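Huden Two-Arm Manipulation Cell
Research configuration, Pilovham Laboratory Systems

Overview

The Huden cell is a bench-scale workstation for research groups studying how policies for two-arm manipulation are learned and tested. It was developed with the Bramwell study group, whose work on household object handling required a setup that could be kept the same from one trial to the next. The cell is supplied complete with both arms, table, frame, painted walls and recording software.

Both arms are mounted on a single aluminum rail along the front of the table. The shared rail fixes the distance between the two bases, so a policy trained on one Huden cell may be run on another without a new base calibration.

Intended use

The cell supports the Bramwell method, in which short demonstrations are collected with a small set of everyday objects and the layout is changed between groups of trials. The standard kitchen set is built around a large stainless steel stockpot with a lid. Smaller items, among them an egg, a spoon and a spatula, are placed in, behind or beside the pot according to the layout sheet. Polished metal is retained in the set on purpose: reflections inside the pot are a known source of error in grasp estimation, and the method reports results on such surfaces separately.
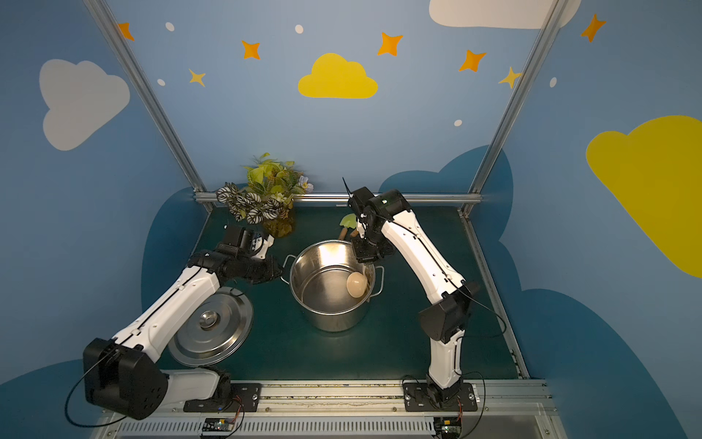
Research results

In the reference study, the Bramwell group recorded 298 demonstrations across 6 layouts. A single policy controlling both arms was compared with a pair of policies trained separately, one for each arm. The single policy completed 80 percent of test trials. The separately trained pair completed fewer, and most of its failures occurred when both grippers were close to the pot at the same time.

The study also examined items with no fixed grasp point. Artificial foliage was chosen for this purpose — the leaves overlap, differ in color and offer no single outline for the vision model to follow. With the left arm holding the bunch and the right gripper over the pot, the policy must plan two motions that share the same space. Trials with foliage were scored under the same rules as those with rigid items, and the figures are listed by object class in the study report.

The group notes that these results apply to the standard table height and lighting. Performance under other conditions has not been established.

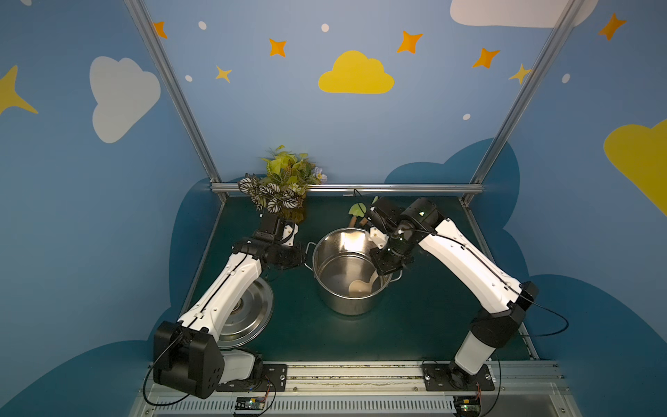 Cell features

Enclosure: aluminum extrusion frame with sky blue walls decorated with clouds and stars. The varied background is part of the method and should not be covered during data collection.

Tabletop: dark teal-green.

Front edge: arm mounting rail with a perforated metal vent panel below. Vents must be kept clear.

Software: Flirside recorder, with synchronized logging of joint positions, gripper state and camera streams. Each trial is stored with its layout number and outcome.

Availability

The cell is offered to universities and research institutes. Standard delivery includes the kitchen set, the layout sheets and 3 days of on-site training. Demonstration data from the reference study may be requested with the order — a signed data use form is required. Replacement gripper fingers and table surfaces are ordered separately through the Pilovham parts desk.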